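The Year I Painted Everything Purple

Oct 6, 2022

My mother had a rule about kitchens, and the rule was white. White walls, white cupboards, a white enamel bread box that showed every thumbprint. She'd have fainted at mine. I'm writing this at a table the color of eggplant, next to a wall that the paint store called Gurkatard and my sister calls "the bruise," and I have never been happier to make toast in a room.

It started in September with a sample pot. I only wanted to cover the patch where the old phone used to hang. I'd been living with beige for 20 years, through two dogs and one very long kitchen remodel that never quite finished, and I figured a little square of lilac couldn't hurt. By dinner the square had become a stripe. By the weekend I'd moved the fridge out and was lying on my stomach with a trim brush, humming.

Purple is a hard sell. People will let you have a purple scarf or a purple front door, but say you want it in the kitchen and they get this careful look, like you've told them you're quitting your job to raise eels. I asked Torbjørn Westerberg about that. He has mixed paint at the Diko store on the corner for longer than I've lived here, and he told me he sells 964 cans of white for every can of anything he'd call fun. (He made that number up on the spot and was delighted with it.)

"They bring the chip home, they tape it to the wall, and then they get scared at night," he said. "Everything looks bad at night."

He's right about the night thing! Lavender in particular goes gray as a dishrag under a cold bulb. I changed mine out for warm ones and the whole wall came back to life. Cost me 10 dollars.

The sheen matters even more. I went flat on the walls, and I'd do it again, but doors are another story. A flat purple door looks chalky and sad and picks up grease the minute you fry an egg. You want shine on a door. You want it to look like hard candy. I put five thin coats of Kováčik gloss on mine, sanding in between, and yes, my shoulder still hurts.
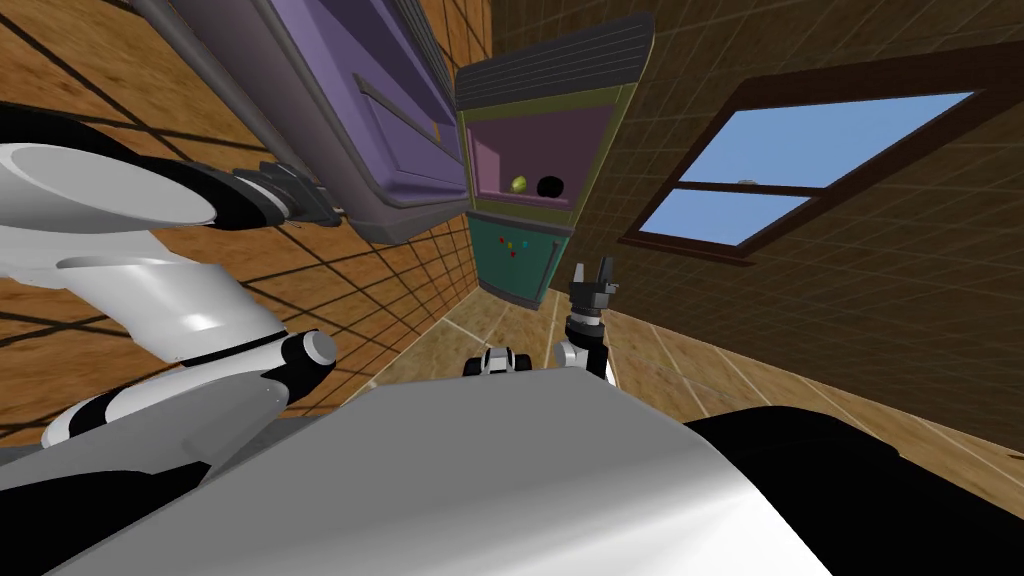

Glossy lavender on a cabinet door with a raised rim. Computer rendering.

Shape helps too. A plain slab in a strong color can feel like a billboard, but give it a rim and a recessed middle and the light has something to do. Rounded corners soften it even more. My own doors are square and a little warped, and the one over the stove has never closed right, so I can't claim I followed my own advice.

As for what goes with it, I've tried most things. Yellow was too Easter. Black made me feel like I was cooking in a nightclub. What I ended up loving was the Tarkska tile I found on clearance, a muddy green with brown speckles that looks terrible in the box. Next to lavender it looks like moss under a lilac bush, and I stood there with grout on my elbows just grinning at it.

My sister came by last week and ate two bowls of soup without mentioning the walls. Then, with her coat already on, she asked me what the color was called again, and could I write it down.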